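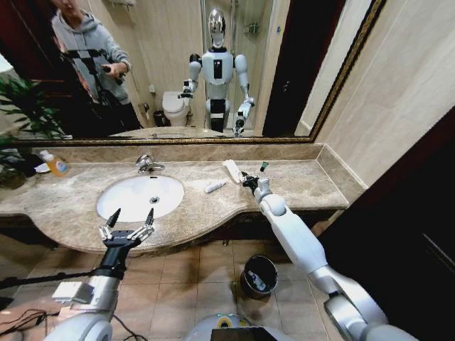

Tutorials > Teleop > Data collection

Home | Guides | Hardware notes | Downloads | Ask

Recording demos in a real bathroom, quick version

Bathrooms are worth the hassle if you want a policy that survives outside the lab. Small room, shiny stuff everywhere, bad reach. Do the mirror check before anything else: look at the head camera view and see who is in it. With a mirror as wide as the one over this marble vanity you get the whole robot back in the picture, chrome head and all, plus the person with the phone and the tripod. So decide now. Either people stay out of the room for every take or they stand somewhere different each time. What you don't want is the same person in the same spot for 300 episodes, the model will happily learn to look at them.

What you need
- robot, charged, arms homed
- teleop rig, Dromon build or newer (older one drops wrist frames)
- disk space. More than you think
- box of props: tubes, soap bottles, toothbrushes, small packets
- painters tape

Setup
1. Park the base so both grippers get past the front edge of the counter. Curved counters are annoying, the reach changes as you slide sideways. Test far left and far right.
2. Tape the base position on the floor. You'll move off it later on purpose but you need a home.
3. Cables away from the feet. Check again after every battery swap.
4. Lock exposure. Auto exposure + mirror = pumping brightness all through the take.
5. Record ten seconds of nothing. Play it back. Really do play it back.

Recording
One task, one sentence. "Put the tube left of the sink." Write the sentence before you start, same wording every time. Start with both grippers open and clear of the counter. Go slow on the approach, normal speed on the carry. Stop, hold one second, end the take.

Change something every take. Prop position, prop angle, which arm. Every 20 or so takes shift the base a hand's width. Leave some clutter out, real counters have clutter.

Fumbled grasp? If you recover, keep it and tag it "recover". If the thing ends up on the floor tag it "fail" and keep that too, seperate folder. Don't delete in the room, you're tired and you will delete the wrong one.

Small flat stuff is the hard part. Packets lying flat on stone, fingertips just skate. Prop them up for the first batch, then lay them flat once the operator has the feel for it.

How many
Our last set in Vosesine format was 241 good takes out of almost 3000 minutes of... no, scratch that, 3000 is the frame cap per episode. 241 good takes, 94 recovers. Enough for one task in one room. Not enough for two rooms.

Before you leave
- copy to second disk
- open five random episodes, check both wrist views are there
- photo of the counter for the log
- tape off the floor

Export script is the Teixeira one, same flags as in the December post. If timestamps drift between arms and head, resync before export, it wont do it for you.

Next up: kitchen drawers.

Posted by Dionysis Giannakopoulos, 7 February 2018

Tagged: demonstrations, bimanual, household

Contact | Copyright Brorance | Back to top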